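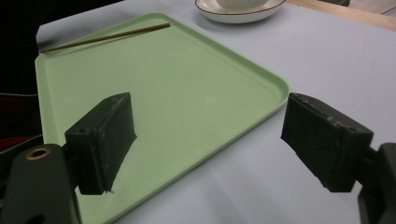 **Otcombe Reusable Tableware Pilot: second progress report**
Mar 3, 2018
To: Filippos Raptis, Plekwood Fund
From: Emiliano Troncoso

Filippos, you asked for a straight account of where the money has gone and whether the pilot is doing what the application said it would. I have my doubts, and I would like you to have them in writing before the next payment is due.

### What was promised

The application said that swapping throwaway plates and cutlery for washable ones at the Otcombe lunch hall would cut trash by half and pay for itself within two years. I did not write that sentence and I have never found the sums behind it. The supplier, Cârstea, put a similar claim in its sales letter, and I suspect ours was copied from there.

### What we have so far

We bought 152 place settings. The hall served 1,392 lunches on them over the reporting period, and 19 settings are now missing or broken. Cârstea calls this a normal loss. It may be, but the sales letter left it out, and replacements come out of the same small budget as dish soap.

Trash is down. By how much, I can't say with a straight face. The hall weighs its bags on a bathroom scale, and for the first stretch of the pilot the bags from the kitchen and the bags from the dining room went on the scale together. Kitchen waste has nothing to do with this project. I have thrown out those early readings, which leaves us almost 8 weeks of figures I would be willing to defend. They show a drop, though a smaller one than half.

The hall was also quieter in that stretch. Fewer lunches make less trash whatever you serve them on, and I have asked for future weights to be worked out per meal.

### Washing

The savings estimate assumed that the existing kitchen staff would do the extra washing in time they already had. They don't have it. Two people now stay late on busy days and are paid for it, and that cost appears nowhere in the original plan. I have added it to the ledger as its own line — please don't let anyone fold it back into "general kitchen."

Hot water is the other gap. The hall shares a meter with the rest of the building, so any number I gave you would be a guess. Dakurham ran a similar scheme and says its bills barely moved. Dakurham also got a new boiler the same year. 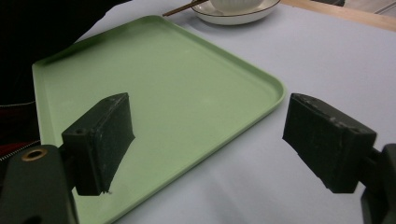

Should the fund pay for the second batch of settings now? Hold the money until August, when we will have per-meal weights and a full record of the paid washing hours.

### What diners think

The comment cards are mostly kind. I put little weight on them, as they were handed out by the same people who serve the food. The complaints are more useful: the bowls are too shallow for soup, and the return cart blocks the side door when the line is long. The cart has been moved. The bowls we are stuck with.

### Spending

We are inside the total but over on labor and under on publicity. I would like your approval to move the publicity money across to washing. The banner Cârstea wants us to hang can wait.

### Next steps

- Weigh dining room bags separately and divide by meals served
- Record late washing hours by day
- Get Cârstea's replacement prices in writing
- Ask Dakurham for its bills from before the boiler

I'll send the first per-meal weights as soon as I have a full month of them.

Emiliano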